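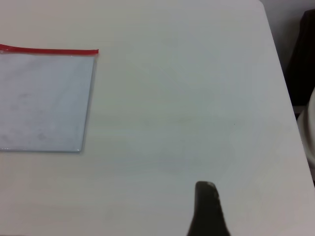 Kerubo Masanja reckons I should stop moaning about my sourdough and start moaning about my freezer, as that's where all my money goes to die. So fine. A thread about the freezer.

Background for anyone new: two-bed flat in Salem (the little one by the canal, before you ask), one under-counter freezer with three drawers, and a person in charge of it who cannot walk past a yellow sticker. That person is me.

In August I decided I wouldn't buy anything frozen, or anything to freeze, until I'd eaten what was already in there. I gave it 14 days. I'm on week six.

First thing I learned is that I don't label. I have always believed I label! I own a special pen! The pen lives in the drawer with the takeaway menus and has been used, as far as I can tell, on one bag of stewed rhubarb, which says "RHUB" and then a smudge.

So most teas that first week were a lucky dip. Monday-ish: thought it was chilli, was bolognese, no harm done. Next night: thought it was bolognese, was plum crumble filling. I had already put the spaghetti on. I ate the spaghetti with butter and had the plums after, and I'd do it again.

The bottom drawer wouldn't open at all. I'd been telling myself it was stiff. It was a solid wall of ice with a fish finger box in it, like something off a polar expedition. Took an afternoon with bowls of hot water and every towel I own. Turn it off at the wall first, put the food in a cool bag with a duvet over it, and do NOT go at it with a knife. My uncle did that in the nineties and had to buy a new fridge.

Things I found under the ice: half a bag of broad beans, four heels of bread (I'm a heel saver, for breadcrumbs I never make), a single Fludow pea and mint burger, an ice lolly from a box we finished two summers ago, and a tub of egg whites. The egg whites came from when I made custard for my sister's birthday and swore I'd do meringues. She's had another birthday since.

Kept the whites, made the meringues. They were flat and a bit chewy and I ate them over the sink with the plums. Lovely, actually.

Now the useful bit, because a few of you asked what I do differently. I freeze flat. Soup, stock, mince, mashed banana, all of it goes in a zip bag, squash the air out, lay it on a baking tray till it's hard, then stand them up like records in a box. You can flick through them. I was so pleased with this I made my neighbour come and look.

Wash the bags out and use them again, by the way, unless they've had raw meat in. Warm soapy water, prop them open over a wooden spoon. Mine get through loads of goes before the zip packs up.

And write on the bag BEFORE you fill it. The pen won't take on a cold one. I know this because of RHUB.

I also keep a list on the freezer door now. Tried doing it in an app first, Statusis, which a lad at work swears by, and I kept it up for 2 days. Paper and a magnet – cross it off when it comes out, add it when it goes in. My other half crosses things off in the wrong pen but he does cross them off.

Money, as someone will want to know. I normally spend more than 10 quid a week on bits "for the freezer" and I'd never added it up. Over a year it's 576. I said a word out loud when I saw it. That's a long weekend somewhere with a beach.

Where we're at tonight: top drawer is down to peas and the good bread. Middle is flat bags, all named, very smug. Bottom has a gap in it you could keep a football in. Still to be eaten: the beans, one unknown brown block (gravy? please be gravy) and the lolly, which I'm scared of.

Will report back on the brown block. If anyone's got a way with broad beans that isn't risotto, send it over, we've had risotto – we've had so much risotto.

We use cookies to remember your settings and see which posts people read. Accept all | Manage choices

Comments

tess_in_the_kitchen
Broad beans mashed on toast with lemon and loads of pepper. Slip the skins off first, it's boring but worth it.

Old Grodon Road
My brown block was coffee. I made a pie with it.

marnie.p
Eat the lolly, you coward

Recent threads
What I do with a whole cabbage when it's just me
Sourdough, week nine: still a frisbee
Yellow stickers and the best time of day to find them
A short rant about lids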